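Restaurant Review Text: Separating Food and Service Scores
Project report, second-year module in applied text analysis

1. Purpose

The project set out to test whether short restaurant reviews contain enough wording to predict two separate scores, one for food and one for service. Many review sites publish a single star rating, which hides cases where a diner liked the meal and disliked the waiting.

2. Data

The set held 3000 reviews of three restaurants: Hududeo, Solatia and Obura. Each review carried both scores, given by the diner on a scale of 1 to 5. We used 2000 reviews to build the model and kept the remainder for testing. Reviews with fewer than 2 words were removed before the set was fixed.

Names of staff were replaced with a single marker. Dish names were left in, as they turned out to matter for the food score.

3. Method

Each review was split into sentences, and each sentence was marked as food, service, both or neither using a word list called Imlow, which we compiled by hand in October. Words such as "tender" and "overcooked" went to food. "Waited" and "polite" went to service.

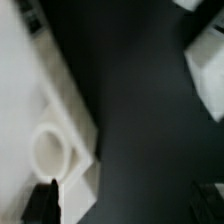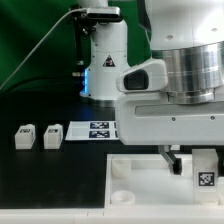

"Warm" was left out of the list. It is used for plates, for greetings and for the dining room itself, and the sentence often gives no help. "Slow" caused a similar problem at Solatia, where slow-cooked lamb is on the menu — the first version of the list read it as a complaint.

4. Results

Food scores were predicted more closely than service scores at all three restaurants. Service was weakest at Obura, where many diners mention it only when something has gone wrong. Silence was read by the model as an average score, but these diners had mostly given a 5.

Sentences marked as both were hard to use. "Our starters came late but were worth it" affects each score in a different direction, and the method has no way of dividing it.

5. Further work

The next version should split sentences at "but" and "although" before marking them. The Imlow list also needs a second reader, as all entries were decided by one person.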